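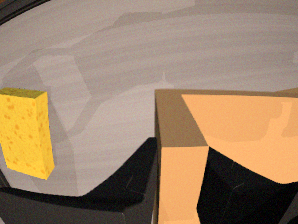 Page last changed: 11 May 2026

Firkivside open day, my notes. Typing these up while I still remember which bench was which, so apologies for the order. Þröstur has the sign-in sheets, ask her for those.

We had two sims on the go for most of the afternoon. The sponge one ran on the big screen by the door and the peg one on Nzioka, over at the side bench. I'd figured everybody would want the pegs. Wrong! The sponge got the crowd and kept it. It's a very yellow sponge, I'll give it that, and the pores on the texture came up nicely at that size (Brurnov's texture pack, the older one, I never did get the new one to load). The grey surface looks better too now that the grain is in. Last October it was a flat colour and a fellow asked me if it was fog.

Started everybody on the wrist view. Þröstur wanted the overhead view first so people could get their bearings, and after the first group I think she's right. From the wrist you get the black rim, the sponge, a great slab of orange box and the gripper coming up from the bottom, and if you've never seen it before you need a minute to work out which way is up. One kid decided the orange thing was a couch. Swap the order next time.

Shadows: still too hard-edged. They're all angular patches around the sponge and people do notice, I got asked twice whether something was broken. I'd like to soften the light in Simer before the next one but last time I touched it the frame rate went through the floor, so not on the day. Seed was 1564 if anybody wants to pull up the same layout. Please don't save over it.

Handed over the controls to whoever wanted a turn. The 11-year-olds were miles better than their parents, and much ruder about the lag. The joystick on the left station sticks when you pull it back, so I taped a note on it and moved folks to the other one. Needs a new spring, or a new joystick.

Good question from a woman who runs a commercial kitchen: how does it know how hard to squeeze? I waffled. The sponge in our sim is pretty much a rigid block with a nice colour on it, and I should have just said so. Going to put together a little card on soft objects for the table. Þröstur, could you have a look at the wording once I've got a draft?

Other bits. Four chairs is too few. The extension cord needs to go under the mat, I tripped on it myself. The Nzioka bench has to be turned so the sun's off the screen by mid-afternoon. And we ran out of cookies before the second group even got in, so double the order.

Sim machine is still on, I left it rendering overnight. Don't log me out.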